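Company News | Home & Living
Search this site Search Enter keyword
May 20, 2020
By Eulalia Leiva

Truren Opens Wisstead Home Textile Room With Black-and-White Floral Collection

LOCKWOOD – Truren is delighted to announce the opening of the Wisstead Room, a bright new space in Lockwood where the company's full line of printed home fabrics can be seen and handled among real furniture. The room covers 700 square feet and replaces the cramped sample corner that customers had put up with (very patiently!) for years.

The opening brings with it the first pieces from Pramska, a floral collection drawn entirely in black line on white. There are 20 designs in all. Some are small and quiet, and others are big, loose flowers with curling strands that run right up to the edge of the fabric. The drawings were made by hand in ink and went through a long round of test prints in March before the final set was picked.

"I wanted flowers that looked like somebody had sat down with a pen and enjoyed themselves," said Eulalia Leiva, who drew the collection. "When the first full-size print came back I put it on a chair at home and just kept walking past it. The big dark blossoms really hold their own, and I was so happy with that." 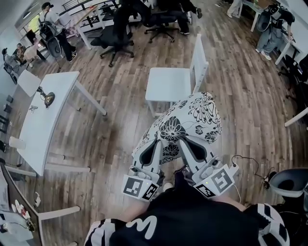

A black-and-white floral print beside a white chair in the Wisstead Room.

The furniture has been kept plain so the prints can do the talking. White chairs and a long white table give the patterns a calm background, and visitors are welcome to move things about, try a fabric piece on a seat or set two designs side by side. Swatches of every design can be taken home, up to four per household.

Work on the room started last year, after a customer survey drew 3,796 replies. The most common request by far was for a place to see patterns at full size. A swatch the size of a hand shows one petal, and several of the Pramska flowers are wider than a dinner plate.

The first 200 pieces of the collection are reserved for people on the Truren mailing list, who will get ordering details by email. General orders open once those have shipped.

Visits to the Wisstead Room are by appointment, with one household in the room at a time. Each visit lasts 45 minutes. Appointments can be made by phone or through the Truren website, and swatches can also be mailed on request.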